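The Last Table in Mostmont

A supper club in a former feed store has become one of the hardest seats to get in the county. Its founder would like it to stay small.
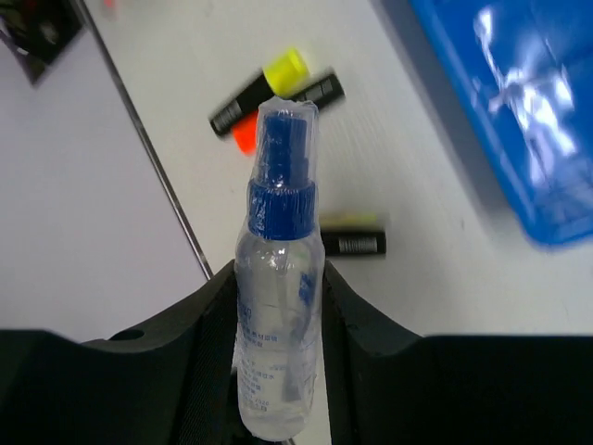 A clear spray bottle with a dark blue nozzle.

The building on the corner of Mostmont's main street still has the feed company's loading door. On supper nights it is rolled up by five in the afternoon, and people who have driven an hour or more stand on the ramp and look in at the tables. There are 55 chairs. There have always been 55, because that is how many came with the church hall sale where the founder bought them, and she has not looked for more.

The supper club is called Trurnico. She made the word up when she was filling out the business license and has declined to explain it since. She also asked that her name be left out of this article. The cooks who work with her go by their jobs when they talk to visitors, and she would like to be called the cook, like anyone else on the line.

She did not train as one. For 17 years she worked in the billing office of a trucking company in Cletmont, the bigger town down the valley, and cooked at home in the evenings for her two sons and whoever they brought back with them. She kept notes in the same kind of ledger she used at work, with the date left off and the price of every ingredient written in the right-hand column. The ledgers are on a shelf in the Trurnico kitchen now. The early ones are mostly soups.

"I could tell you what a pot of split pea cost me when the boys were in middle school," she says. "I couldn't tell you what I was doing at work that week."

What changed was a cooking contest run by the county fair. It was a modest event, held under a tent with rented burners and a panel of three judges. She entered with a braised cabbage dish that her mother used to make on Sundays, served over barley. It came second. The winner was a peach pie, and she says it deserved to win. But one of the judges managed the cafeteria at the Cletmont hospital and asked her if she could make the cabbage for 230 people.

She said yes before working out whether it was true. The oven in her house held two pans. She borrowed the kitchen at the grange hall, started at three in the morning and delivered the last tray with ten minutes to spare. The hospital paid her by check and asked for the same thing the next month.

For two years she did both jobs. She catered lunches, funerals, a few weddings and one retirement party where the power went out and the whole meal was served cold. She says she learned more from that party than from any other job, mainly about salt. Cold food needs more of it, and hers did not have enough.

By the time the feed store came up for rent she had savings and a list of regular customers. She also had a partner of sorts in Yoshida, a small grocery in Cletmont that had been selling her rice, dried mushrooms and soy sauce for years. The owners of Yoshida offered to carry her account for the first six months. In return she agreed to cook one dinner each season using what their store sells. Those dinners are still on the calendar, and they fill first.

The format at Trurnico has barely moved since the opening. There is one seating. Supper starts at six and costs the same for everyone, and there is no menu to choose from. The food comes to the table in large dishes and is passed by hand. People who come alone are put in the middle of a table and not at the end. Children eat what everyone else eats, and there is always bread.

On the night I visited, the first course was a turnip soup, thin and peppery, with toasted rye crumbs on top. After it came pork shoulder that had been cooking since the night before, with pickled plums, and a dish of white beans baked with leeks until the top went brown. The beans were the best thing I ate. A man across from me took three helpings and then asked the server whether there was any way to buy a pan of them. There was not. Dessert was a baked custard with a little burnt honey.

The kitchen behind all this is narrow. It has two ovens, a six-burner range bought used, and a long steel counter where four cooks work side by side. Two of them started as dishwashers. The cook teaches by having people taste. Before service, everyone gets a spoon and goes down the counter in order, and each person has to say one thing about each dish. "Good" is not accepted.

She is less certain about what comes next. The waiting list stood at 245 names when I asked, and a developer in Cletmont has offered her a larger space near the new bridge, with parking. She went to see it twice. It has a proper walk-in cooler, and she talked about the cooler for some time.

Her worry is the passing of dishes. She thinks it works at 55 and may not work at twice that. In a larger room, she says, people would need to be served by the plate, and then they would have no reason to speak to the person next to them. Her older son, who does the books, thinks she should take the space and keep Mostmont open as well. They have been discussing it since September.

In the meantime she has added one supper a month and started selling bread from the loading door in the mornings. It is a plain wheat loaf with a dark crust, and it is usually gone by nine. She has also begun copying the old ledgers into a single notebook, with the prices brought up to date. The cabbage is on the first page. She has changed the barley to a coarser kind and cut the vinegar by half, and next to the new total she has written the old one in pencil.

Trurnico serves supper Thursday through Saturday. Reservations are taken by phone in the afternoon.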